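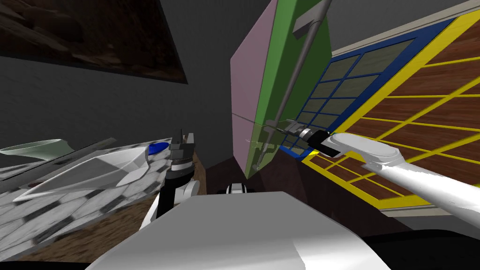
Hajdu lanza en noviembre Drimomwood, una línea de frentes de cocina para quienes llevan años diciendo que van a reformar y, mientras tanto, han aprendido a convivir con el mueble de sus suegros. La colección consta de 9 acabados y se monta sobre los armarios existentes, sin obra, sin polvo y sin tener que comer en casa de nadie durante un mes. El verde para puertas vuelve a pedirse, y con él los tiradores largos en vertical, grises y finos, que se agarran igual de bien por arriba que por abajo.

«Durante una década todo el mundo quiso el blanco. Nosotros también lo vendimos, así que no vamos a dar lecciones», declara Hajnalka Gulyás, directora de producto de Hajdu.

Los frentes se fabrican en el taller de Usska, que ha dedicado 50 pruebas de color a decidir qué se entiende por verde. El asunto generó más correos internos que el convenio.

Drimomwood se venderá en las ocho tiendas Honden y por encargo. El conjunto básico cuesta 809 euros, tiradores incluidos; el montaje se contrata aparte, salvo que haya un cuñado disponible.

Las muestras de acabado pueden solicitarse en cualquier tienda Honden. Se ruega devolverlas.

Contacto de prensa: departamento de comunicación de Hajdu, de 9 a 14 h.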